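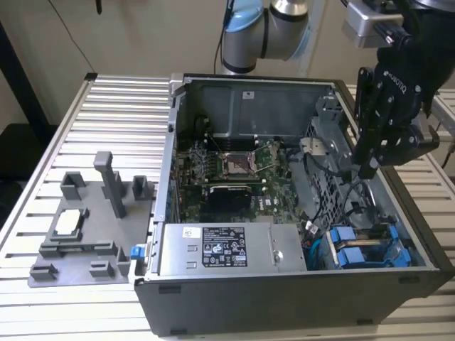 Figure 2. Workcell of the student team during the computer disassembly task. The opened desktop tower lies on its side on the slatted table, with the fixture tray to the left and the arm with its gripper above the drive area.

3. Course Project and Experimental Setup

3.1 Organization of the project

The disassembly project is the second half of the elective laboratory course in our department. Students work in teams, and each team keeps the same workcell until the end of the semester in December. The first half of the course is given to kinematics, calibration and basic programming of the arm, so when a team arrives at this project it can already move the robot safely and record a trajectory. What the students did not meet before is a task in which the object is not made for the robot.

We chose discarded desktop computers for this purpose. The department replaces its office machines in groups, and the old ones were stored in a basement room under the Dadard building. They are heavy enough to stay in place on the table, they contain parts of very different stiffness, and a mistake costs almost nothing. The task was given to the students under the name Drendora, which was also the name of the shared code repository. A simpler preparatory exercise, called Trendonar, uses single components mounted on a board and is described in our earlier report.

3.2 Workcell

Each cell has one collaborative arm fixed next to a table of aluminum profiles. The side panel of the computer is removed by hand before the session, and the tower is put down with the open side facing up. In this position all the parts that are of interest can be approached from above, and the students do not need to plan motions around the walls of the case, except near the drives. The gripper has fingers made of flat black plates. They are strong, but they are also wide in comparison with the space between the drive cage and the cables, and several teams reported this as the main difficulty of the whole project.

The gray fixture tray in Figure 2 was designed and 3D-printed for the course. It has a square pocket for the processor, a tall post, and a number of low blocks. The processor is shown in its pocket, and the socket on the motherboard is empty with the lever raised. In the first version of the course there was no tray, and the students put the removed parts directly on the table. Small parts fell between the rails, and the position of a part after release could not be used in the following step. With the tray, the place position is known in the robot base coordinates after one calibration, and the teams can write the reverse operation (insertion) with the same reference points.

We also asked the teams to make their own changes to the tray if they found a reason for it. Most of the changes were small, for example a wider entrance to the pocket or a different height of one block. The files were kept in the repository together with the code, and a short note had to explain what was changed.

3.3 Task definition

The full task is divided into steps, and the team may choose the order, with the condition that the processor is handled before the memory modules. A step is counted as complete when the part is released in its place and the gripper has moved back to the safe height without contact. Contact is detected from the estimated joint torques of the arm. We did not install a separate force sensor, and the students were told to treat the torque values as a rough signal only.

The recordings of all teams were collected on the laboratory server. After we removed the runs which were stopped by the operator before the first contact, the data set has 3522 attempts made by 8 teams. Of these, 2000 were made under remote control by a student, and the others were made by the programs of the teams. We report the two groups separately, because in the remote-control group the student could look at the part and correct the motion, and a direct comparison would not be fair to the programs.

3.4 Supervision and grading

Two teaching assistants were present in the laboratory during all the open hours. Their work was mainly to check the emergency stop at the start of the session and to look over the program before it ran at full speed for the first time. They did not help with the choice of method. Grading was based on the written report and on the repository, and the number of completed steps had only a small weight. In the pilot version this weight was larger, and we observed that the teams repeated the easy steps many times and left the drive area until the last week.

The final presentations were held on Fri 19 July for the pilot version and have since been moved to the end of the winter semester. The move gave the teams more time between the tray design and the first automatic runs. It also has a disadvantage, as the printers in the Ríos workshop are in heavy use at that time of the year and a changed tray can take several days to arrive.

3.5 Limitations of the setup

The computers used in the course are not all of the same model. The position of the power supply and the type of the drive bays differ between them, and a program which was tuned on one machine usually needed new reference points on another. We did not correct for this in the results of Section 4. The wear of the latches was not recorded either, and some machines were opened and closed many times before the last teams used them.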